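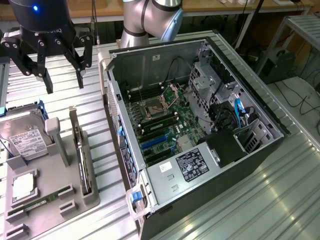
A desktop computer with its side panel off.

I live on Jorkisgate, a street with one shoe repairer, one bakery and very many parcels. In March my computer stopped starting, and I asked in three shops for help. In two of them the young man at the counter told me politely that I should buy a new one. He did not open it. He only looked at the year on my receipt.

I do not blame him. He is paid to sell. But I come from Ovska, a small town where a thing was finished only when two different people had tried to mend it and failed. My mother's kitchen radio was older than me. We did not call this ecology. We called it Saturday work, and it was often boring.
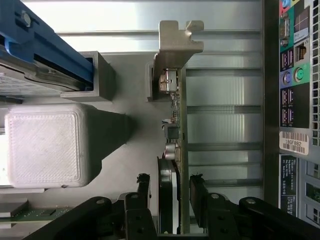
The third shop, Bikari, asked 60 dollars for the repair and gave me a paper with the name of the part. I keep this paper. It gave me the feeling that I own the machine and am not only its guest.

My opinion is simple. A seller should tell the buyer, before the payment, how long the parts will be available and who may fit them. Many people answer that buyers do not care. I think buyers cannot care about a thing which is never printed on the box. When Maldonado, the furniture store near the bridge, began to write the price of spare hinges beside each cupboard, my neighbors started to ask about hinges.

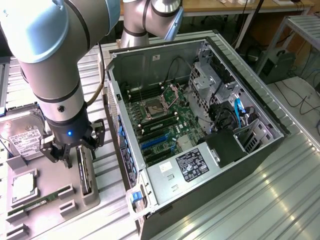 The open case, seen from above.

A new computer like mine costs 341 dollars. I can pay this, with some effort. The family upstairs cannot, and their two children do homework on a telephone. For them, a repair shop on our street would be worth more than a discount.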